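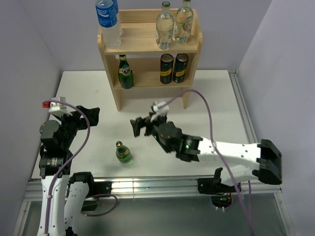 Somis two-tier tabletop shelf: frequently asked questions

These answers apply to the Somis shelf for bottles and cans, article 1014. Older Somis shelves with a single board are covered on a separate page. Dimensions and spare part numbers are on the product sheet.

The shelf and its parts

What does the shelf consist of?
Two side panels, an upper board, a lower board and a rear strip for each board. The lower portions of the side panels are the legs. There are no separate feet to fit.

Which way round does it stand?
The raised strip on the upper board goes to the rear. If the strip is facing you, the shelf is back to front. The rounded upper corners of the side panels do not help here if you are looking from the end, so check the strip.

Is the wood finished?
Yes, with a clear matt lacquer. The grain stays visible, and differences in grain between two boards in the same shelf are normal. We do not exchange parts for this.

Can I paint it?
You can, after a light sanding. Paint adds thickness in the board slots, so assemble the shelf first and paint it afterwards. Painting ends the right to return the shelf but leaves the guarantee on the fittings in place.

Does it need to be fixed to a wall?
No. It is a free-standing tabletop shelf. The table must be level and should not rock.

What goes on which board?

Which containers belong on the upper board?
Anything tall. The upper board has nothing above it, so height is limited only by stability and by whatever cupboard or shelf you have over the table. Full plastic drink bottles and narrow-necked glass bottles are the usual case.

Which containers belong on the lower board?
Cans and short bottles. A small Perrier bottle stands upright with its neck just under the upper board, and slim cans have more room. If a bottle has to be tilted to get it in, it belongs upstairs.

Can bottles stand one behind the other?
Yes, where the bases allow it. Put matching bottles in the same line, front to back, so that the label at the front tells you what is behind it. Two bottles of POCARI SWEAT at the left end of the upper board take up the width of little more than one. Different drinks should stand side by side.

How do I arrange glass and plastic together?
We suggest one end of the board for each. Glass bottles with rounded bodies knock together more easily than straight ones, so leave a finger's width between them or set one slightly further back than the other.

Should cans go in a row or in a line?
Either. In a row they are easier to count and to pick up. Slim cans placed against a side panel should be taken from the open side first.

May I lay bottles on their sides?
No. The boards are flat and have no raised strip at the front.

What is the permitted load?
7 kg on the upper board and 6 kg on the lower one, spread over the length of the board. Weigh full bottles, not empty ones.

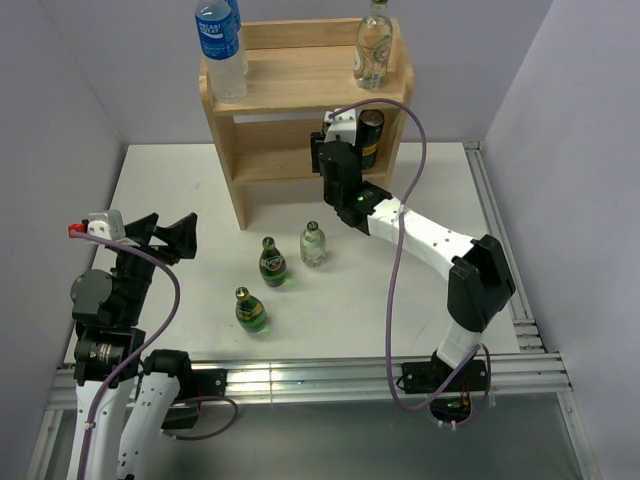 Restocking and clearing

In what order should I empty the shelf?
Start with the upper board, then clear the lower one. It is easier to see into the lower level once the tall bottles are out of the way, though there is no harm in leaving one or two in place at the ends.

Where should I put things while I sort them?
On the table, directly in front of the shelf. Small bottles can stand there while you decide on their places. Keep them clear of the front edge of the table, and leave enough space to reach past them to the lower board.

How do I take a can from the lower board?
Hold it by the upper half, lift it slightly and draw it straight towards you. Do not tip it out. With a tall can the rim will touch the upper board before the base is clear -- lower it again and pull it level.

Do I have to refill a gap straight away?
No. An empty stretch on the lower board does no harm, even if all the cans are at one end. The upper board is another matter: do not leave several full bottles at one end with nothing at the other when you intend to move the shelf.

Can I move the shelf with bottles on it?
No. Clear both boards, lift by the side panels and set it down on all legs at once. Never lift by the upper board.

Which bottles should go to the front after shopping?
The ones with the earliest date. Take the old bottle out, put the new one behind and return the old one to the front. This takes longer than filling from the front and is the only method that works with a board two bottles deep.

Cleaning

How do I clean the boards?
With a damp cloth, along the grain, then a dry one. Sugar residue from a leaking can should be wiped up the same day. Do not use scouring powder or chlorine cleaner.

Chilled bottles leave rings. Is this a fault?
No. The lacquer resists water for a short time only. Dry bottles from the fridge before putting them on the shelf, or use the Nogueira cork liner, which is cut to the depth of both boards. A ring that has already formed usually fades within a few days. If it does not, rub it lightly with fine abrasive paper and apply a thin coat of clear lacquer.

How do I clean behind the lower board?
Turn the empty shelf round. There is a narrow gap above the lower rear strip, which lets you pass a folded cloth through. The strip itself does not come off.

Orders, spare parts and returns

Are fittings sold separately?
Yes. The bag holds 16 screws with matching caps and is ordered under the same article number with the suffix F. Screws from the Erkura range have a different thread and must not be used.

Can I order a third board?
No. The side panels have slots for two.

How long do I have to return the shelf?
Until the end of the month after delivery, so a shelf delivered in June can go back until the end of July. It must be unpainted and complete. Flat packing is preferred; Clerkier will send a carton on request.

My question is not listed.
Use the contact form and quote the article number and the batch code stamped on the underside of the lower board.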